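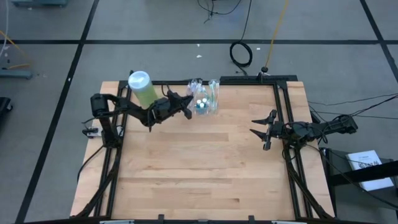

Fig. 1. The tabletop, with the tall container and the clear packaging at the far edge.

Packing It Away: A Small Study of Kitchen Snack Storage
Project report by Traian Stoica
Traltbridge, April 9, 2024

Why I picked this

My project started with a bag of crackers that went stale. I share a kitchen in Traltbridge, and we had a shelf where every half-open packet ended up, folded over and hoping for the best. When our design class was told to pick an everyday task and make it a little better, I knew right away I wanted that shelf (my housemates were thrilled!). The question I wrote on my proposal was simple: if you take dry food out of crinkly packaging and sort it on a table first, is the shelf easier to live with afterward?

The table

I did my planning around a light wooden tabletop made of planks joined side by side. I really like it. The boards are all slightly different, pale tan and honey with a bit of pink in places, and one darker brown strip sits left of the center. That strip became handy in my notes, where "left of the strip" meant keep and "right of the strip" meant decide later. My first layout had things spread all over, and I kept losing track of which pile was which. Keeping everything toward the far edge and leaving the wood in front bare worked much better for me, so I stuck with that.

Containers against bags

A tall cylindrical container is the easy one. The one in Fig. 1 has a yellow-green body and a round whitish-blue lid that lets some light through, and even next to other stuff you spot it first. Clear bags are a different story. They crinkle, they slump, and two of them pushed together turn into one shiny lump. In the same figure there's a bag with a purple-blue tint on the left of the packaging and a narrow package with green and bluish contents on the right, and I think the color does most of the work in telling them apart.

For my shelf I compared two methods. Groltow was my name for the "everything in a container" plan, and Gekalen was the "bags stay bags, but standing up in a row" plan. Yes, I named them, my instructor said I could. I ran each one in our kitchen during March and wrote down how it felt to use.

What happened

Groltow looked great and was annoying. Pouring took ages, I spilled lentils behind the stove, and we forgot which flour was which until I added tape labels. Gekalen looked messier but my housemates kept to it without being reminded — a big deal in our place. I had budgeted for 5 tall containers and ended up wanting only two, one for pasta and one for oats, because those get opened all the time.

I also asked my class to fill out a short survey and got 36 answers back. Plenty of people wrote that they hate folding bags closed. One person wrote a whole paragraph about clothespins, and I have to admit I switched to clothespins the same evening.

Problems and next steps

My notes were too loose at the start. I wrote "better" a lot without saying better for what, so the first week is hard to use. I'd also like to try narrow packages on their own, as they tip over as soon as the neighbor is taken out. A classmate suggested a low divider made from a cereal box, and my sketch for it is called Husar. The first version is cut but the slots are too wide, so I need to find another box.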